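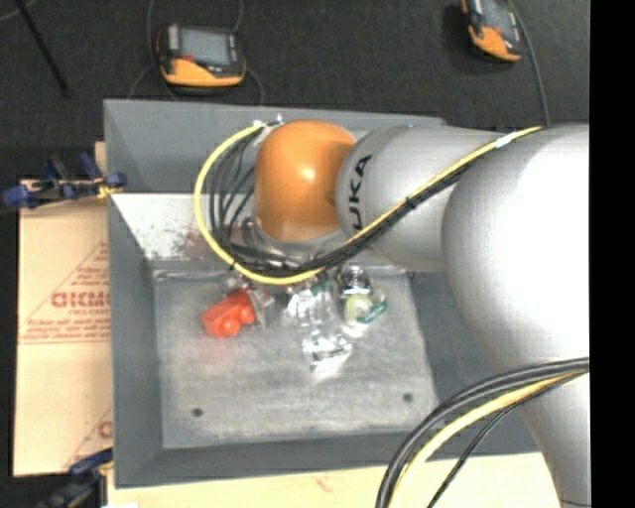

Issue 2

Okix Bin Picking Kit: data card and readme

Maintained by Stella Massawe and Dennis Khaemba. Last revised in April.

What you get

Okix is a bin-picking kit for people who already own an arm and want it to reach into a metal bin and bring something out. It comes with finger parts, a wrist cable set, the planner, and the recordings described on this card. We have been using it at Tovingate for long enough to have opinions, and most of them are good!

The recordings were made on a KUKA arm over a deep grey bin with sloping sides. Each one is a single attempt at a single object. There are 51 sessions in this release, each with the still views, the joint log and a short note from whoever was at the bench.

Objects

We picked things that give cameras a hard time. Clear and shiny items are the heart of the set, with toy-like blocks in strong colours mixed in so the planner has something easy to find as well. Floors with scratches and bright streaks are left as they are. Mwajuma Shirima wanted the bin repainted matt black and was outvoted, and she has since come round (mostly) after seeing how well the planner copes with glare.

Objects sit in small groups, often touching. If your own parts arrive neatly spaced on a tray you will find this data harder than your job, and you may be happier with the Floter starter set.

What we like

The fingers! They are slim enough to get down beside a part without shoving its neighbours across the floor, and they give a little when they meet the wall. Swapping a worn one takes about 70 seconds with the key in the box.

The planner is quick to say no. When it can't find a grasp it trusts, it backs off and asks for a new view, and the log tells you why in plain words. Gladys Rweyemamu read through a whole afternoon of these messages and understood every one without opening the manual.

What could be better

Cable routing takes patience. Leave a generous loop round the wrist, tie the bundle to the link, and turn the wrist slowly through its full range before you run anything at speed. The guide that comes with the kit gives this one paragraph and it deserves a page.

Clear objects lying against other clear objects are still the weak spot. The planner sometimes treats two as one and aims for the middle. Bernadette Ní Chonaill has a patch in testing which helps a good deal, and it will go into the next issue once the notes are written.

Setting up

Clamp down anything near the bin that could slide. Keep the pendant where you can reach it without leaning over the work. Set the speed limit to 100 mm per second for first runs and raise it when you are comfortable with the paths.

Using the data

Free for teaching and research. Please name the kit and the issue number in anything you publish. For use in a product, write to the Rweyemamu office at Tovingate first.

Known gaps

No soft bags, no food, no parts heavier than the fingers are rated for. Notes for the early sessions are brief, and a few use an older name for the left camera view.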